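From: Niamh Mac Carthaigh
To: serial-drama list
Subject: Re: [serial-drama] Vonetti season 2, does it pick up?

> I gave up on Vonetti at episode 4 of the second season. The
> sister came back from the dead and everyone went to lunch.
> Is it worth pushing on? Also, does anybody know if the Huanca
> subtitles are any better than the ones on Jiltine? Mine had the
> grandmother calling the notary "my little invoice" and I'd like
> to believe that was a mistake.

It was not a mistake. Or it was the first time, and then the translator got fond of it, and by episode 10 she calls him that at a funeral. I have gone back and forth between the two sets and I'd take Jiltine over Huanca for anything with shouting in it. Huanca trims the arguments down to "No!" and "Why?" and you lose all the insults, and in Vonetti the insults are most of the plot.

As to whether it picks up: yes, at episode 7, when the olive oil money goes missing. Before that you have three full hours of people standing in doorways. I timed one of the looks in episode 5 and made tea during it. The lunch you mention is worth going back for, though, because of who sits next to whom. The older brother has moved to the far end, by the aunt, and that is the whole season if you're paying attention, which I was not, the first time.

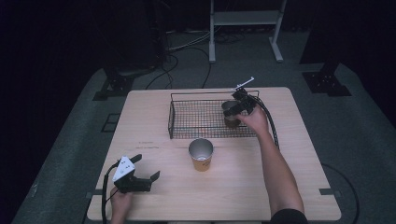
The writers changed between seasons and it shows mainly in the father. In season 1 he was a tired man who owned a shop. Now he has a past, a boat and a limp that switches legs. I don't mind the past. I could do without the boat, which they have clearly paid for and intend to use.

The actress playing the dead sister is very good, better than the material. Watch her in the pharmacy in episode 8. She has maybe two lines, one of them is the price of cough syrup, and I had to stop and walk around the kitchen.

For those who keep asking me off list, the episode guide is still going. It has 315 entries now across all the shows, and the Vonetti pages are complete up to the wedding. Spoilers are at the bottom of each entry after a long gap. If you scroll past the gap, that is between you and the gap.

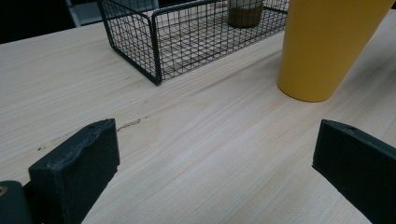 Tabletop, close up.

Gruleo, since somebody will bring it up: I have tried. I watched the first two again in June with the sound up and the lights off, as instructed by this list. It is handsome, it has a lighthouse, and every person in it knows something and will tell you after the break. I can see why people like it. I felt I was being kept on hold by a very good orchestra. If it turns out the lighthouse keeper is the judge's son I will come back and apologize, but I called that in the opening credits and I don't think I should get points.
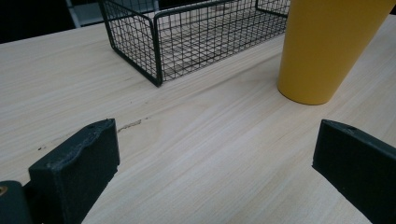

Back to Vonetti and the set dressing, which I know only two of you care about. The family kitchen was rebuilt for season 2 and they got it nearly right, except that the table is too clean. Four generations have supposedly been fed off that thing and there isn't a mark on it. Compare the pale tabletop just above, with the short dark line along the grain that could be a scratch or a stain and the few specks beside it. I'd believe a family had eaten there. The wire basket is closer to the mark too; the one in the Vonetti kitchen is wicker, holds the same lemons all season, and in episode 9 gets a close-up I can only call flattering.

One correction to my last message. I said the notary was in on the will from the start. He wasn't, he found out at the christening, and the person who wrote to me in capitals about it was right. The guide has been fixed.

Finale thread opens at 10 pm as usual. Please put the episode number in the subject line, and please trim your quotes, the last digest ran to 3,760 lines and most of it was the same joke about the limp.

Niamh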